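List: hekby-users
Subject: Re: water hammer on the cold feed, laundry room
From: Kauko Honkanen

Eetu Kallio wrote:
> Measured again last night with the Sonard logger on the cold tap beside
> the washer. Static pressure is fine. When the inlet valve on the machine
> shuts, I get one large spike and then a train of smaller ones. The bang
> can be heard two floors up. The plumber wants to fit a pressure reducer
> at the main. Is that the right fix, or should I ask for an arrestor?
> Log file is on the list server.

I read the log. The peak is 1,295 kPa on the first closure and 1,004 kPa on the second, which was taken with the stop valve partly closed. That difference is what you would expect. Throttling the stop valve lowers the flow velocity, and the surge scales with the change in velocity. Static pressure enters the calculation only as the starting point.

So a reducer at the main will help a little, by way of lower flow, but it does not address the cause. A solenoid valve closes in a few tens of milliseconds. If the pressure wave has not had time to travel to the nearest large volume and back in that time, you get the full surge. The cold feed you sketched in June is a long run of half-inch copper with a single elbow. I would expect it to bang.

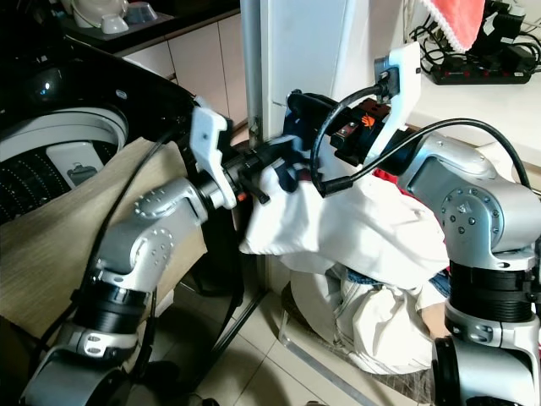
Laundry room, top-loading washer.

An arrestor belongs as close to the valve as you can put it. Between the stop valve and the inlet hose is the usual spot. Use a piston type with a sealed gas charge. The old method, a capped vertical stub of pipe full of air, works until the air dissolves into the water, and then you have a stub full of water.

Two other points from the log:

1. The ringing after the first spike decays slowly. That suggests the pipe is moving. Check the clips along the joist. If they are the wide plastic kind, put in cushioned ones at closer spacing.

2. Your sample rate is marginal. The Sonard defaults to the slow setting, and the true peak may be higher than recorded. Set it to 7 in the menu and repeat the run.
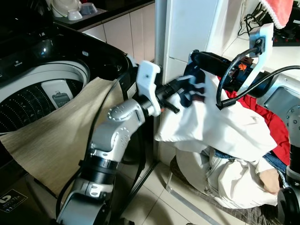 On the hoses: the braided ones do absorb a small part of the surge, but do not count on them. Look at the crimp at each end while you have the stop valve closed. Repeated surges are hard on the crimp, and a hose under mains pressure will put a lot of water on the floor before anyone notices.

If you want to model the run first, Jitgate has a transient solver that reads the Sonard file directly. Enter the wall thickness as well as the bore – the wave speed depends on both. The Zakaria tables give the copper values if you don't have them.

One more question from the digest, asked without a name:
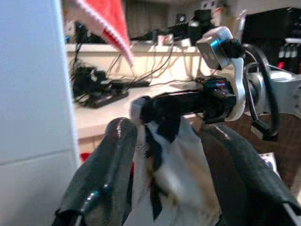 > Does the hot feed need an arrestor too, if only the cold side bangs?

Fit one if the hot valve is also a fast solenoid. The hot side is often quieter only because the flow is lower, and that changes if someone opens the stop valve further.

Eetu, please post the second log when you have it, with the clip spacing. I would also like the distance from the stop valve to the first tee.

Kauko

hekby-users mailing list | Contact the list owner | Copyright remains with the individual posters | Back to top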